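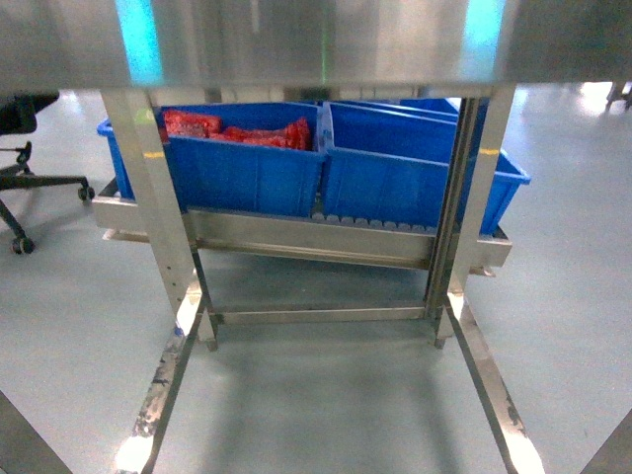

Figure 19. Stainless steel frame with yellow tape on both legs.

4.2 Placing the floating gas chamber

Use the Brusine chamber to measure methane leaving the water surface of a lake or reservoir. Charge the logger fully and set its clock before you leave shore.

1. Anchor the boat at the sampling point and stop the engine. Wait until the water around the hull is calm.
2. Open the vent valve on top of the chamber.
3. Lower the chamber onto the water from the downwind side. The float collar must sit level.
4. Close the vent valve and press START. The display shows the methane reading in ppm.
5. Leave the chamber in place for 19 minutes. Do not pull on the tether.
6. Press STOP, open the valve and lift the chamber clear.
7. Repeat at least 2 more times at the same point.

Note: A sudden jump in the reading usually means bubbles from the sediment. Keep the run and mark it "E" in the log.

Caution: If the reading goes over 2000 ppm, end the run and air out the chamber before the next one.

Error 1117: tubing blocked or water in the filter. Replace the filter and restart from step 2.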